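Speaker notes: caring for fleece and sherpa at home
Orngate Library evening talk, Negin Khosravi

Slide 1. Welcome everyone, let them find a chair, and say how lovely it is to see so many faces in January (it's always the cold months that fill the room!). Mention the tea at the back.

Slide 2. Tell the story about Grandma's slippers. She wore the same pair for 14 winters, and she washed them in the kitchen sink with a bit of baby shampoo, singing the whole time. Don't rush this one, people like it.

Slide 3. Washing. Cool water, a mild soap, and squeeze gently, never wring. Wool and man-made fleece want different things, so please, please read the tag first. Ask who has shrunk something. Put my own hand up.

Slide 4. Drying. Stuff the toes with an old towel, keep them well away from the radiator, and be patient with the thick parts. Mine took two days last time and I checked them every hour like a pot of soup.

Slide 5. Bringing back the curl. A soft pet brush, short strokes, starting at the seams and working outward. Pass the brushes around here, and remember to get all 7 of them back.

Slide 6. Fluffy linings, ribbed cuffs, and yellowish patches. Leave this one up while people ask their questions, and stay as long as they like, the room is ours until nine.

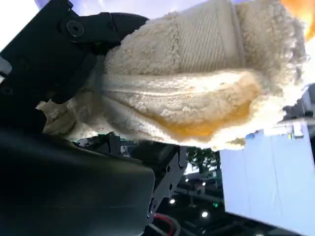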